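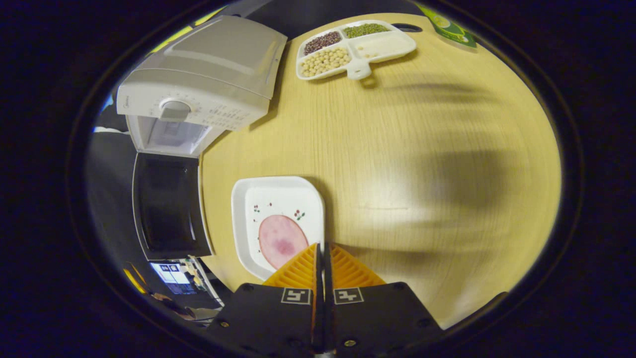 Pince à main, doigts orange, tranche de jambon sur assiette. Vue de la caméra montée sur la pince.

LISEZMOI – jeu « Plan de travail », volet matériel et budget

Bonjour et bienvenue dans le dossier ! Si vous cherchez le format des fichiers, c'est dans l'autre document, celui qui s'appelle formats. Dans celui-ci je parle d'argent, de commandes et de tout ce que j'aurais aimé savoir avant d'envoyer le premier devis à signer. Je le tiens à jour quand j'y pense, donc pas toujours.

Pourquoi des pinces à main et pas un bras

Au départ, le projet Broluvau devait acheter un bras complet. J'avais même réservé la ligne budgétaire. Et puis j'ai fait le calcul avec Renji Takagi, et pour le prix du bras (sans la table, sans l'armoire, sans la formation) on pouvait équiper trois postes de collecte avec des pinces tenues à la main et garder de quoi payer les gens qui s'en servent. Le bras viendra plus tard, peut-être, en location. Pour apprendre à saisir des aliments, on a surtout besoin de beaucoup de gestes, dans des cuisines un peu encombrées, et une pince qu'on prend en main le matin sans rien calibrer pendant une heure, ça change la vie !

Ce qu'il y a dans un poste

Une pince complète avec ses doigts orange striés
Une caméra grand angle fixée sur la pince, avec sa carte mémoire et une carte de rechange
Deux marqueurs carrés, un de chaque côté du corps, juste sous les doigts
Un jeu de doigts de secours
Un écran et un ordinateur pour vérifier les prises
La vaisselle et les denrées (j'y reviens, c'est le poste qu'on oublie)

Les consommables

Les doigts, d'abord. Je les commande par 20 chez Pludbridge, parce qu'en dessous les frais de port mangent tout. Ils sont souples, ils s'usent sur l'arête, et un doigt usé glisse sur les aliments plats. Une tranche de jambon dans une assiette à rebord, c'est un bon test : si la pince n'arrive plus à passer sous le bord de la tranche, on change la paire. Toujours la paire, jamais un seul doigt, sinon la fermeture part de travers et on s'arrache les cheveux pour comprendre pourquoi.

Les marqueurs, ensuite. C'est du papier adhésif, ça ne coûte presque rien, mais il faut les réimprimer exactement à la même taille. J'ai perdu une demi-journée de données avec une imprimante réglée sur « ajuster à la page ». Depuis, je garde une planche d'avance dans le tiroir et je mesure avant de coller.

La nourriture, enfin. J'avais prévu zéro dans le premier budget. Zéro ! Or une session de tri demande des haricots rouges, des haricots mungo, du soja, plus le plateau à compartiments pour les présenter. Les légumes secs se gardent et se réutilisent, c'est parfait. Le jambon, non. Comptez une barquette par session et jetez le reste, je ne veux pas retrouver ça dans le frigo.

Les appareils de cuisine

Le micro-ondes et les autres appareils restent au bord de la table pendant les prises. On me demande souvent s'il faut du neuf. Ma réponse : non, l'occasion suffit largement, mais achetez des modèles différents pour chaque poste, le jeu de données y gagne en variété et la facture reste petite. Vérifiez seulement que les portes et les couvercles s'ouvrent sans forcer. Côté mobilier, une table claire et mate convient très bien, et inutile de payer un plateau sur mesure.

Fournisseurs et délais

Ng nous livre les pinces montées, en 3 semaines. Le devis est clair, la facture aussi, rien à redire. Allitz est moins cher sur les caméras mais demande 15 jours ouvrés et ne reprend pas les cartons ouverts – donc on vérifie la référence deux fois avant de valider. Pour toute commande à passer avant la coupure d'été, il me faut la demande début juin, grand maximum.

Ce que j'ai mal estimé

Le stockage ! Les vidéos grand angle prennent une place folle et j'avais compté un seul disque par poste. Il en faut 2, dont un qui ne quitte pas le bureau. J'ai aussi sous-estimé le temps de rangement entre deux sessions : vider le plateau, retrier les graines mélangées, laver les assiettes. C'est du temps payé, il doit apparaître dans le tableau, ligne « préparation ».

Prochains achats

Un deuxième plateau à compartiments, des assiettes de formes variées (blanches à motifs, unies, creuses), et un éclairage réglable pour atténuer les grandes ombres sur la table. La location du bras reste en attente, Renji doit me rendre une comparaison entre location courte et achat reconditionné. Si vous avez un contact ou un retour d'expérience, je prends.

Comment modifier ce document

Ajoutez vos lignes à la fin de la section concernée, avec le fournisseur et le numéro de devis. Ne supprimez pas les anciens prix, barrez-les dans le tableau, ils me servent à préparer le budget suivant. Pour les questions, passez par le fil « matériel » du projet, je le lis tous les matins vers le café.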